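Stirstead Laundry Label Transcriptions
README, version 3

What you get

A plain text table of care labels, typed out by hand from bedding and curtains. There are 1363 rows, one per label. Tahira Ghumman typed most of them. Danish Ghauri typed the rest and then argued about the commas.

Files

labels.csv: the table itself
symbols.txt: our names for the little washtub pictures
disputes.txt: longer than it should be

Columns

id: a number. Gaps are rows we deleted. Please don't write to ask what was in them.
item: sheet, pillowcase, blanket, duvet cover, curtain or other. "Other" is mostly valances, plus one thing we still can't name.
text: the wording, with the original spelling. If a label says "do not blech," so do we.
symbols: short codes, left to right, separated by semicolons.
legible: yes, partly or no. There are 82 rows marked no, and they hold an id, an item and our regrets.

How the labels were chosen

They weren't, much. We asked people in Stirstead and Dundard to lend us their linen closets, and they lent us the parts they didn't mind strangers reading. Guest bedding is badly overrepresented. Fitted sheets are scarce, probably because you have to unfold one to find the label and then you own an unfolded fitted sheet.

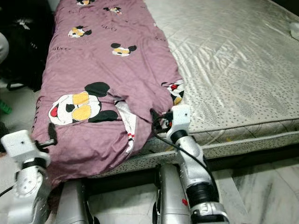 Of the full set, 837 labels are in English only. Another 350 repeat the same advice in two or more languages, and the advice does not always agree with itself. One blanket may be tumble dried in English and must never be tumble dried in French. We kept both.

Known problems

Version 2 used the code "iron2" for two different symbols. This is fixed. If you ironed anything on the strength of version 2, we're sorry.

Fiber percentages are copied as printed. Several add up to more than 100.

Labels that had been cut out for being scratchy are not in the table, so the scratchiest labels in the county are missing entirely.

Don't use this to decide how to wash something. Read the label on the thing.

Terms

Use it for whatever you like and mention Stirstead. Corrections go to Danish, who enjoys them. Requests for a spreadsheet with colors in it go to Tahira, who will say no.

Last updated 24 October 2025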